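Week 4: Why Produce Goes Bad (and Why It Does It at Different Speeds)
Uriel Acuña, Household Food Science, Moltthorpe evening program

Okay, picking up where we left off, because I ran out of time and talked way too fast through the breathing part.

A fruit or vegetable is still alive when you buy it. It has been cut off from its plant, so no more water or sugar is coming in, but the cells keep burning what they have. Sugar plus oxygen goes in, carbon dioxide plus water plus heat comes out. We call that respiration, same as with us. The faster it goes, the shorter the shelf life, and that one idea will get you through most of the quiz.

What speeds it up? Warmth, mostly. A rule of thumb you'll see in the Pawłowska reading is that the rate doubles or even triples for every 18 degrees Fahrenheit you go up, within the normal range. Bruises and cuts speed it up too (wounded tissue works hard to seal itself).

Leaves are the sprinters. They breathe fast and they have a huge surface for their weight, so they lose water like crazy. Roots are built to sit and wait, and a mature carrot with the tops off can sit for months if it's cold and damp. Citrus has that oily, waxy peel and is pretty relaxed about everything. Apples are their own story, see below.

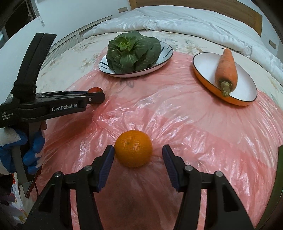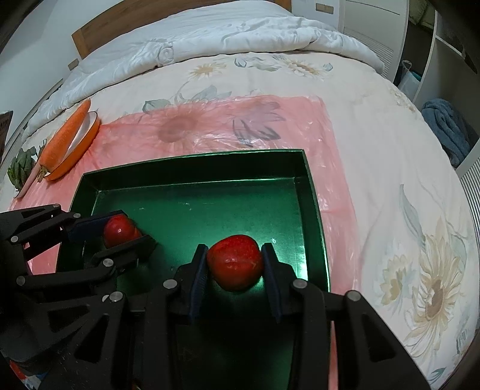
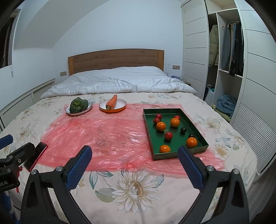
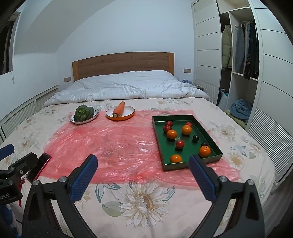 Kitchen Science Notes, Unit 2, p. 19

Ethylene, the gas everybody asks me about

Some fruits go through a big ripening push after harvest. Respiration jumps, the starch turns to sugar, the flesh softens, and the fruit puts out a gas called ethylene that tells it (and its neighbors!) to keep going. Those are the climacteric fruits. Write that word down, I will ask for it. Apples, pears, bananas, peaches, tomatoes, avocados.

The others don't do the big push. Mandarins and other citrus, grapes, strawberries, cherries. What you pick is what you get, so a sour mandarin on your counter is going to stay sour. My mother still disagrees with me on this.

Now the part with consequences at home. Leafy greens like bok choy make hardly any ethylene themselves but they are very sensitive to it, and they go yellow. Carrots get bitter! It's a compound called isocoumarin, and you don't need to spell it for me. So keep apples away from both of them, in a closed bag or a separate drawer.

Cold is good until it isn't. Greens, carrots and apples like it close to freezing with plenty of moisture. Bananas and basil turn black in there. Tomatoes lose their flavor. A ripe tomato on my counter at 64 degrees tastes better to me than the same one from the fridge, but I also eat it the next day. Below 54 or so a banana starts to suffer, which is why the one in my lunch bag always looks terrible in December.

For next time
Read the Stornau cold store case, the whole thing, including the table at the back.
Put one carrot in the fridge bare and one in a closed bag. Weigh both tonight and again before class. Bring your numbers even if they look weird.
Questions by email, before 9 p.m. please, I go to bed early.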